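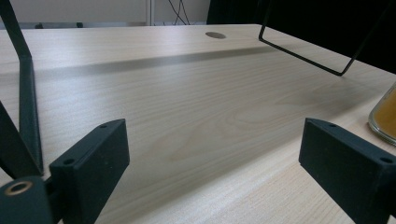
Fig. 2. Desk surface.

Home | Manuals | Mavby Event Playback | Support

Loading the set list

1. Open Mavby and select the Elen profile.
2. Import the artist's tracks. File names over 52 characters are shortened.
3. Set the crossfade to two seconds.

Note: Walk-on music goes in its own list – the main list does not loop.

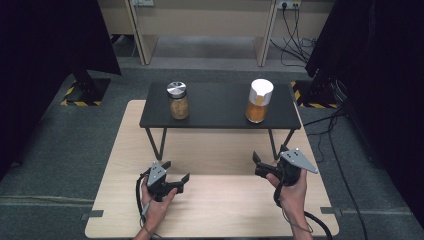 4. Press Cue, then check the level on both outputs.
5. Enter code 863 to lock the list before doors open.

Caution: Do not unlock the list during a live set. Playback stops at once.

Kirkegaard mixers need the adapter file first.

2 comments | Share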